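My aunt left me her café in Cakura, and with it a parrot that would only speak to customers who ordered soup. I'd never made soup in my life! So I bought 36 onions, cried for a whole morning (the onions, mostly) and put a sign out. By noon the parrot had told a bus driver he was handsome, and he'd ordered seconds.
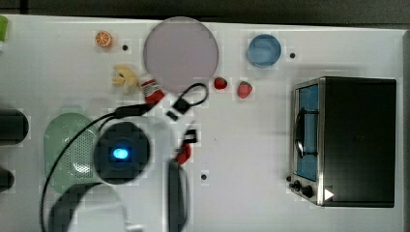
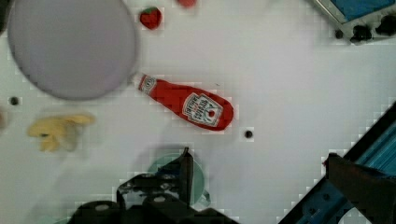
Coralie Tawhiri wrote underneath that she'd have ordered the soup twice as well, and would the parrot be in the next chapter?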